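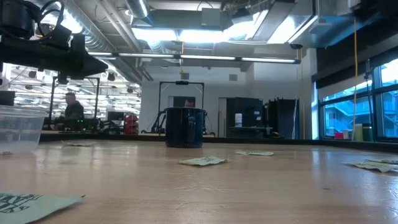
Navy mug and green packets on the table

Ralness Hill Rally FAQ

I get the same emails every year, so I've put my answers in one spot. I run the sign-up desk and I love this event way too much, so forgive the rambling!

When do entries open?
February, same as last time. We take up to 38 cars, and the historic class tends to go first, so don't sit on it if you've got something old and loud.

What does it cost?
$940 for a full entry, which covers both legs, your door numbers and two service passes. Extra passes are sold at the desk on the morning (bring a card, we don't make change).

How long is the course?
There are 6 stages, all gravel except the run down into Vilteck. That one's paved at the bottom and it gets slick under the trees — please believe the pace notes.
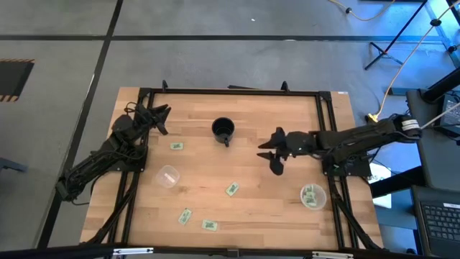

You can swap tires after the second stage and again after the fourth, and nowhere in between. I've had crews try it in the gas station lot. It's a time penalty, and I'm the one who has to write it up, so don't make me.

Do I need a license?
Drivers and co-drivers both do. If yours is on the way, send me the receipt and I'll hold your spot until scrutineering.

Where should I watch?
My favorite is the Kodovwood hairpin. Park in the mown field, walk up on the left side of the tape, and get there before the road closes! The Huỳnh Bakery lot is for customers only.

Can I bring my dog?
Yes, on a leash, but leave a nervous one at home. Those cars are LOUD.

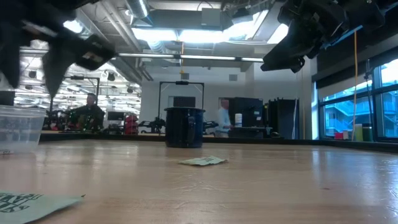
RALNESS — Oct 2, 2026

Update on the Kodovwood stage: the county is resurfacing the lower bridge, so we've moved the start uphill. Spectator parking stays where it was. New maps will go out with the entry packs.

Is there a spot for RVs?
Down by the river, no hookups. Quiet hours start at ten, and I do mean it (I camp there too).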